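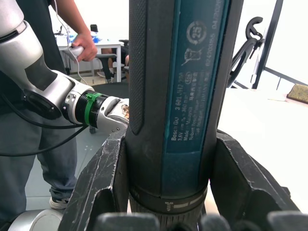

## Two arms at the rework bench: what it did to our shift

**Leonilde_F**, 17 November 2021

Management at Boonyarit has been telling everyone the new bench "frees up skilled people for skilled work." I have been one of those skilled people for a long time and I'd like to know when the freeing starts.

For those who don't know the place, we do small repairs and reassembly for Barudach. Covers off, screws out, part swapped, screws in. It used to be three of us with hand drivers and a bin each. Now there's a pair of arms on a white table, and the tool they've been given is the same kind of little Bosch 3.6V driver you'd buy for hanging shelves. There is also a person standing behind the arm with a controller in his hand, so when I hear the word "automatic" I want to ask which part.

My numbers, because somebody will ask. In April the hand benches closed 1,266 jobs. The arm bench has 188 to its name since it started, and every one of those was checked again by a human being before it went in the box. That checking is booked to my line. It doesn't show up on theirs.

I'm not against machines. I ran the press for years and I'd take it over a hand press any day. I'm asking whether other shops have gone through this and what your actual workday looked like after.

---

**concombe_nights**

We had the same speech at Concombe. What changed for me was that I stopped doing the job and started fetching for the job. Parts had to be set down in a certain spot, turned a certain way, tools handed over with the button side where the gripper wanted it. If I put something down a little crooked I'd hear about it.

Pay stayed the same. My title got longer.

---

**Thongchai Saengthong**

I'm going to push back some. 188 against 1,266 is a setup period against a crew that has done the work for years. Pick any new hire and you'd get an ugly comparison too.

And the person with the controller is how this gets done right now. Someone moves the arms through the task and the system is supposed to learn from it. You can think that's a bad bet, but it isn't cheating.

---

**Leonilde_F**

A new hire gets a probation period with an end date. I asked for one for the bench and was told it "isn't that kind of project." A new hire also doesn't send their mistakes over to my line for free.

I take the point about learning. I would still like it written down who is doing the work while it learns. If a guy is steering, put his hours in the cost per job. Right now the sheet says zero operator time.

---

**dull_bits**

Zero operator time with an operator standing there is a bookkeeping problem, and bookkeeping problems get fixed when someone senior is embarrassed by them. Bring the sheet to the monthly meeting and read it out loud.

Separate question. What does it do with a stripped screw? That's half of repair work as far as I'm concerned.

---

**Leonilde_F**

It stops and somebody calls me.

I can feel a screw starting to cam out and I back off before it goes. I couldn't tell you how. The driver in that gripper has the same motor whether I'm holding it or the arm is, so the tool isn't what's missing.

---

**Thongchai Saengthong**

Force sensing can get you part of the way there. Whether your bench has it set up for that, I have no idea. Ask them. It's a fair question and they should have an answer ready.

---

**Leonilde_F**

Asked. The answer was "that's on the roadmap."

Here's more of the bench, since people want to know how much there is to it. Far table with the odds and ends and a laptop next to it, near table with one arm on each side. One gripper on the driver, the other one open. The things we used to reach for without looking now have to be somewhere an arm can get at them, and the person who puts them there is whoever is free. Which, as I was saying, is supposed to be me. 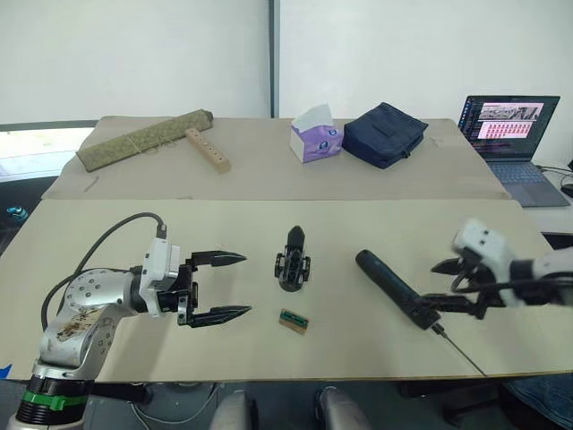 **Lamai Sriwong**

You are all arguing about speed and I think it's the wrong fight. At Wumcombe the arms never did get faster than the crew and they stayed anyway. What went away was the overtime, then the second trainee spot. Nobody was let go, so on paper the project cost no jobs. But when two people retired, their benches were just left off the plan for the next year.

If I could do it over I'd have asked for one thing in writing at the start: what happens to an empty position.

---

**concombe_nights**

Seconding this. It's slow, so you don't notice. There's no bad day you can point at.

---

**wristbrace95**

Unpopular opinion from someone with two bad wrists (95 in the name is the year I started, not my age). I drove screws by hand and with a pistol grip for most of my working life and I can't open a jar now. If a pair of arms had taken even the boring half of it, I'd have carried their boxes for them and said thank you.

I don't trust the sales talk either. But "I used to do this with my own hands" isn't automatically the better deal for the hands.

---

**Leonilde_F**

That's fair and I'm sorry about your wrists. Mine aren't great. If they'd come to us and said "this is for your wrists, which motions hurt the most," I'd have made them a list that same afternoon. They started with the easy screws on the flat cover, which never hurt anybody. The ones up inside the housing are what gets you, and those are still ours.

---

**Duangjai_O**

So make the list anyway and hand it in. Worst case they ignore it and you have a dated piece of paper. Put the re-check hours on page two.

---

**Thongchai Saengthong**

Agree with Duangjai, and I'll go further than I did earlier. If the re-check hours really are on your line, the comparison they're showing people is wrong in their favor. I still think the bench deserves a longer run before you judge it. It should be run on honest numbers, though.

---

**Leonilde_F**

List is started. So far it's the inside housing screws, the spring clip, and anything that has to be held upside down. Agustina Arancibia on the other shift is adding hers tonight. I'll post what they say about the hours if they say anything.

---

**dull_bits**

Ask about the stripped screws again while you're at it. And get the roadmap with dates on it.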